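What I learned from steering a robot in a kitchen that does not exist

In October I started to work evenings on a small side project with Agnese Kuusk, who was in the same study program as me many years ago. We teach a robot to do kitchen tasks by showing it. Somebody steers the robot by remote control, the computer saves every movement, and later a model is trained to repeat the behavior. Our robot lives in a simulator, so I can do this from my own desk with a cup of tea next to the keyboard. I call the setup Erix, after the folder where Agnese put the first scripts. The name stayed.

I want to write down what I learned, mostly for myself, but maybe it helps a person who is starting with the same thing. Please excuse my English where it is stiff.

The first evening

I thought that the difficult part would be the software. It was not so easy, but the software was ready after 3 evenings. The difficult part was my own hands. I hold two controllers, one for each arm, and the arms of the robot try to follow. When I move my wrist fast, the robot is a little bit late, and then I correct too much, and then it corrects too much also. My first demonstration was supposed to be very simple: take one thing from the counter and put it in a bowl. I needed almost 5 minutes, and at the end the thing was on the floor and I was sitting with my shoulders up to my ears.

Agnese watched the recording and said only one sentence: "You drive it like you are angry with it." She was right. I was in a hurry to finish, and one could see this in every movement.

The view from the wrist

We record several camera views at the same time. One of them is from the hand, and for a long time I did not want to use it. When the hand turns, the whole room turns with it, and a window can be suddenly tilted like a picture that hangs badly. Up and down have no meaning there. For the first week I became a bit seasick and I covered this part of my screen with a piece of paper.

Later I understood that the model has no piece of paper. It gets this view in every moment, also when the hand is pointing mostly at darkness and there is only a bit of the room at one side. If I bring the hand to an object from a strange angle, then the strange angle is what the model will study. So I removed the paper, and I began to look at the wrist view before each grasp, in the same way as a driver looks in the mirror. When the two fingers are open and the object comes between them, I stop for a short moment, and then I close.

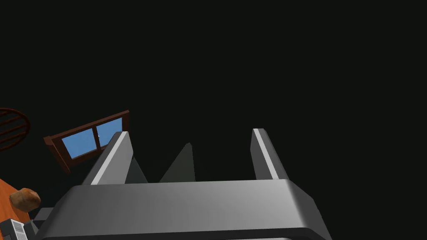
Rules I keep next to the keyboard

I wrote these on a yellow note, and I changed them several times. This is the present version.

Begin every demonstration from the same resting position of the arms. I forgot this very often in the beginning, and Agnese had to throw away many of my recordings.

Do not play with the gripper. I have a habit to open and close the fingers when I am thinking. In the data it looks like part of the task.

If you drop the object, pick it up again slowly and continue. Do not delete it. Agnese wants to have such recoveries in the data, because a model that has seen only perfect work does not know what to do after a mistake.

If you are tired, stop. I can see exactly in my recordings where it is after ten in the evening.

The counter

The tasks became harder when we began to use a full counter. Before that we had one object and one bowl, and everything had much space. Now there is a plate and a fork, knives, a green head of lettuce or maybe cabbage (we do not agree about this, the file name says only "veg"), an apple, a bottle and more. The bowl is at the far end. To reach it, the arm must go over all the other things, and I have to decide if I lift high, which is safe but slow, or if I go low between the objects. 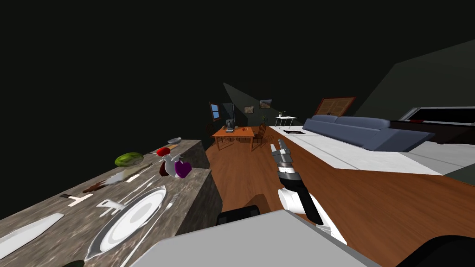 I prefer to lift high. Agnese prefers to go low, and she is also faster than me. For some time we recorded each in our own way, and the trained model then did something in the middle, which was the worst of both. It lifted a little, went forward, and pushed the bottle. After this we had a long talk on the phone and agreed that everybody lifts high when something stands in the way. I was glad about it, but I tried not to show this too much.

The knives I like the least. A flat blade on a flat stone is nearly impossible to take with two fingers if you do not come exactly to the handle. I have spent a full evening on one knife. My uncle Rimantas Kütt, who was a carpenter all his life, visited me that evening and looked over my shoulder. He asked why I do not pull the knife to the edge of the counter first, as a person would do with a coin. I tried it and it went much better, and now there is a group of demonstrations which we call "the uncle way".

Where we are now

We have 299 recorded demonstrations, and 224 of them are good enough to keep. The rest have wrong starting positions, or the thinking gripper, or a lost apple. I do not feel bad about the number. In the first days I think we kept only every second one.

The model can take the apple to the bowl on most tries. It hesitates before it grasps, and Agnese says this is my hesitation, she recognizes it - the short stop before the fingers close. I had not expected to see my own habit come back from a machine, and I was a little bit proud and a little bit ashamed. We have decided to keep the stop for now and to make it shorter in the next recordings.

Next we want to try tasks with both arms, for example holding the plate with one hand and putting the fork on it with the other. I have tried it twice and both times the plate went on the floor. I will write again when I have something better to tell, and if you do similar work at home, please write me which controllers you use, mine are making my thumbs hurt.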